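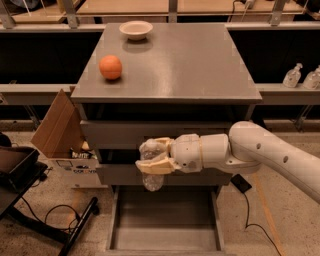
Most of the work in getting an arm to put things away goes into the last inch. The Dena is a six-joint arm assembled over one summer in a shared shop in Jirkcombe, and its job is tidying: take a small object off a surface or out of a hand, put it in a drawer, close the drawer. On paper that is two moves and a push. In practice the drawer is the hard part, and the gray metal cabinet in the shop has become the standard test piece. The bottom drawer starts open and empty, an orange ball and a small white bowl wait on top, and the two beige fingers hold a clear plastic bottle in front of the drawer fronts. A crinkled bottle is a poor thing to grip. Its walls give, and a depth sensor tends to look straight through it and report the drawer front behind.

The arm began in July as a set of bare links bought secondhand from Bralstead, a small supplier of surplus automation parts. The listing promised matched joints. Two of the six had different gear ratios, which was discovered when the first commanded move drew an arc in place of a line. The ratios went into the joint table and the arc went away. A replacement pair would have cost more than the rest of the lot, so the mismatched joints stayed in.

Total outlay came to $1,394, counting the joints, the power supply, the motor controller and a used desktop computer, and leaving out bench fees. The largest single surprise was cable. Flexible cable rated for continuous motion costs several times what ordinary hookup wire costs, and ordinary wire broke inside its jacket at the elbow after nine days. The break was intermittent and showed up only when the forearm was raised past horizontal. It took a full evening with a meter to find.

## Two fingers and a current limit

The gripper was designed around one motor and a parallel linkage. Both fingers close together, so the object is centered as it is gripped. There is no force sensor. Motor current stands in for one, with the usual problems: friction in the linkage changes as it warms up, and a limit tuned on a cold morning is too loose by afternoon.

For rigid objects this hardly matters. The ball tolerates almost any setting. The bowl is fussier and has to be taken by the rim, one finger inside and one outside, at a steep wrist angle that the planner dislikes. Bottles are a separate case. Too low a limit and the bottle slides out on the first fast move. Too high and the wall buckles, current drops, and the controller decides the object has been lost and closes further. The present fix is a two-stage close – fast to first contact, then slow until the current holds steady for 260 milliseconds. Anything shorter was fooled by the buckle.

## Finding the drawer

The software is a planner called Mosquera, written by shop members over several winters for a plotter and extended well past its original purpose. It knows the cabinet as a set of boxes with measured dimensions. It does not know how far a drawer has been pulled out, so each run begins by estimating the position of the front lip from the camera.

Gray on gray makes this difficult. The top has a satin finish that throws a band of glare across the middle when the overhead lights are on, and early versions of the edge finder locked onto the glare with great confidence. Masking the top fixed that. The fronts are duller and give a cleaner edge, though contrast between the lip and the inside of the drawer remains low.

The tolerance that matters is vertical. The bottom drawer is shallow, and the fingers have to clear the lip, drop, and open without the knuckles touching the drawer above. Clearance at the tightest point is 30 millimeters with a bottle held upright and a little more with it tilted. Mosquera now tilts every tall object before the approach. The extra wrist move adds time to the cycle and removed most of the collisions.

## Closing

Pushing a drawer shut turned out to need its own routine. A straight push at the center of the front works if the slides are clean. Off center, the drawer racks and stops, and the arm, which is position controlled, keeps going until something yields. On one run it was the cabinet, which moved across the concrete and took the calibration with it. The push is now done in short steps with a current check after each one, and the cabinet's location is measured again before the next cycle.

What remains is mostly dull. The wrist joint has backlash that is visible at full extension. The edge finder needs a proper lighting test in place of the habit of switching off the nearest lamp. A second set of fingers, softer and slightly wider, has been drawn but not cast. The bowl still has to be facing the right way up before a run starts.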